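Subject: Re: [winalden-makers] What to do with a big brown table
Date: Feb 7, 2018

Hello again everyone, and thank you for all the kind notes about my move. I've been meaning to answer this one since the weekend and kept getting pulled away by boxes.

> We've inherited a great big work table for the back room and I can't
> decide what to do with the top. Half of us want a cutting mat glued
> down, the other half want it left alone. And where does all the gear
> go? At the moment every charger and cable we own lives on the table
> and you can't lay out so much as a placemat. Any thoughts welcome,
> especially from people who have already made the mistakes!

I have made the mistakes, so I feel qualified! My vote is to leave the top alone, and if you do refinish it, please go matte. Our old table at Gaete had a high gloss varnish on it and I squinted at that thing for years. Every lamp in the room came back up at you, and you couldn't find a dropped needle for love or money. When we finally sanded it down and put on a flat brown finish (two coats, and a third on the side where everybody leans), it was like getting new glasses.
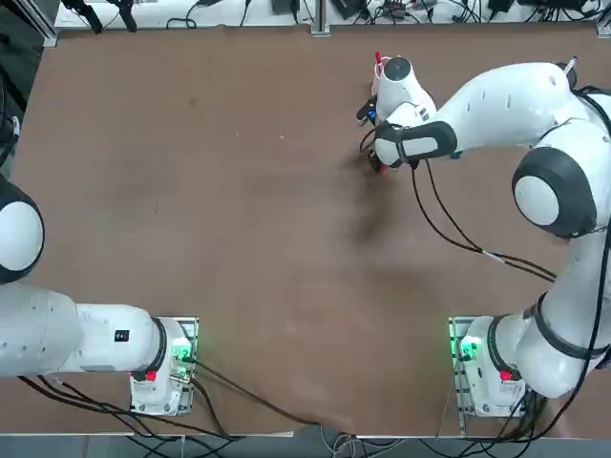
As for the cables, get them onto a shelf along the back. I know a shelf fills up, and mine gets so crowded I have to move three things to reach the fourth, but a crowded shelf behind a table beats a crowded table any day of the week. Paint it white if you can, so you can see what's up there. Anything that clamps or bolts down should go along one side, with the middle left for spreading out. We spent two winters with a vise smack in the center and I still have the bruise on my pride.

I wouldn't glue the mat, either. A loose one can be rolled up and put away when somebody wants to wrap presents or fold a quilt, and glue never comes off the way the label says it will. We got ours from Lirkitano for 87 dollars, and it has held up just fine apart from one corner that curls – a couple of heavy books overnight usually settles it.

One last thing, and then I'll let you all get back to your evenings. Leave yourselves a strip of bare floor along the front, wide enough to stand and shuffle sideways. We pushed a chest of drawers in there once and regretted it by lunchtime.

I should be unpacked by May, and I'd love to come see the table then. I'll bring the coffee cake.

Warmly,
your old friend from Gaete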